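Workshop notebook, Marnow bedroom bay
2025-01-11

Equipment plan for the first half, while the bay is set up and I can measure against it. The budget request goes in before the quarter closes and I want the numbers in one place.

Where we stand: one humanoid on the overhead feed, one bay furnished as a bedroom, toy pickup as the main task. The arm work is fine. What slows us down is everything around it: cables, spare hands, and resetting the bed between runs.

Cable management

The bundles coming down from above are the first thing I would spend on. They loop around the head and torso and down toward the pillar, and there is another line on the floor under the base. Every time we turn the upper body toward the room I watch the loops. Farina quoted a ceiling track with a sliding carrier and strain relief at the shoulder. Lead time is long, so if we want it by July it has to be ordered with this request. The cheaper option is more sleeving and a fixed boom, which we could build here. I priced both and I'm asking for the track.

The floor line needs a flat cover either way. Small money, can come out of consumables.

Hands

We own 2 hands that fit the current wrist. If one goes out for repair we have no spare, and last time the repair took long enough that we lost the slot. Ganach sells the same hand and a finger kit separately. I would buy one complete hand and two finger kits. The finger pads wear first, mostly from reaching into containers with hard rims, like the white basket we use now.

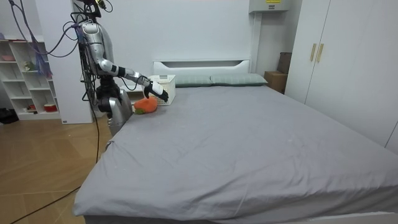 Props and furnishings

Cheap but it adds up, and we always forget to budget it.

- Plush toys, mixed shapes. The orange one with the green top is a good size for the hand. Want more of that size and some smaller. Buy 60.
- Baskets. Keep the white lattice type, add a soft-sided one and a deeper one.
- Fitted sheets. Gray is all right, but we need at least two other colors and a patterned one. The plain gray picks up specks that show on the recordings.
- Pillows, two more pairs, thicker than the flat ones.
- Storage bins with lids. Props should not live on the open shelves.

Put down 200 for the toys and baskets together and 100 for bedding. Bins from the general supply order.

Not buying this round

Second robot. Amen offered a lease with service included and I read through it. The terms are reasonable, but there is nowhere to put it. The bed takes most of the bay and the wardrobe has the other side. Until Marnow gives us the next room it would sit in a crate.

Mobile base. Same reason. Revisit when the track is in, as the two would have to be specified together.

To do

- Measure ceiling height at the pillar and send to Farina.
- Ask Farina whether the carrier clears the unit on the wall by the wardrobe. Their drawing doesn't show it.
- Get the Ganach quote reissued, the old one has expired.
- Check whether the finger kits count as spares or equipment. Different budget line.
- Sheets: confirm mattress size before ordering.

3 comments | 2 shares

Recent entries
Wrist calibration, notes after reassembly
Marnow room request, second draft
Ganach finger pads, wear log
Overhead feed: what we tried with sleeving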